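Sorting and storing small fixings

Mixed fixings are best sorted by type first and by length second. Nails, screws and panel pins go into separate groups before anything is measured. Discard any nail with a bent shank or a damaged head; straightened nails tend to bend again at the same point.

Work over a hard, smooth surface. Carpet and old blankets hold small pins and are difficult to clear afterwards. A shallow tray is easier to pick from than a deep jar, and a divider lets two sizes share one tray. 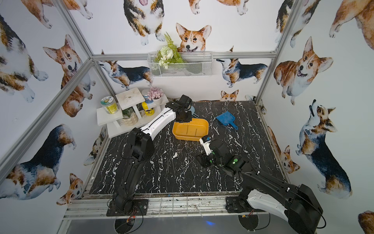 Length is measured from the underside of the head to the point for countersunk and flat-headed nails alike in our workshop, though some makers include the head. Choose one method and write it inside the cupboard door. As a general rule, a nail should be two and a half to three times as long as the thickness of the piece being fixed.

Damp is the main cause of loss in store. Plain steel rusts quickly in an unheated shed – the shed at Surkcombe ruined 266 oval nails between July and the following spring. Keep lids on tubs, add a sachet of silica gel and dry the sachets every 6 weeks. Light surface rust does no harm in rough framing but will stain oak.

Label the side of each tub as well as the lid, as lids get swapped. Give length, gauge and finish, in that order. 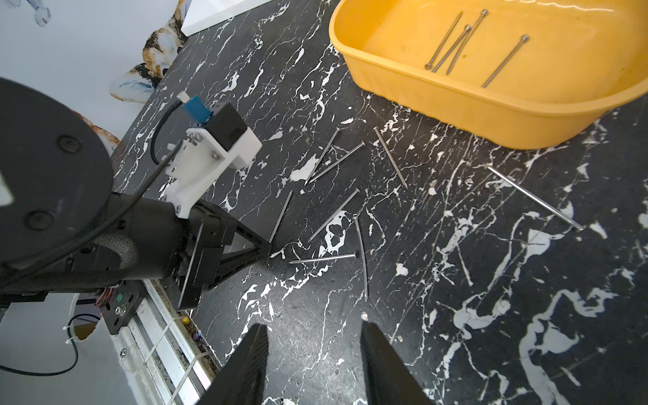 Steel nails, with four in the yellow basin.

Magnets speed up collection from the bench. Wrap the magnet in a thin plastic bag, gather the nails, then turn the bag inside out over the tub.

Carys Eynon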